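4.2 Do reminder packages change what people take?

The claim that better packaging makes people take their tablets on time has been repeated so often that few authors now cite a source for it. Khoury and Sfeir reported a gain of 6 percentage points in their Fledstead sample, and later reviews have treated that figure as settled. We are less sure. Their 276 participants kept their own diaries, and those who stopped writing were dropped from the count. A person who forgets a tablet may well forget the diary too.

The Brutano survey is larger (2,333 households) but has a different weakness. It asked whether people "usually" followed the label, a word that each household was left to read in its own way. Obeidat found that nearly all of the reported gain disappeared when the question was limited to the past 3 days. Demchenko's reply – that a short window misses weekly medicines – is fair, but it does not bring the gain back.

Color is a weaker case still. Several authors suggest that tinted bottles help people tell one medicine from another (Figure 6), yet none of the studies we read tested color apart from label size or cap type. Rizk changed all of these at once and credited the color. 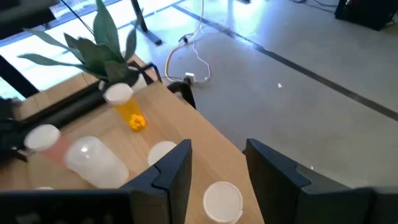
Figure 6. Translucent bottles in two tints, amber-orange and pinkish, both with white caps.

Until someone varies the tint alone and checks intake by a method other than asking, we see no grounds for including color in prescribing advice. The same goes for the larger labels discussed in Section 4.3, where the samples are smaller and the follow-up ended in June.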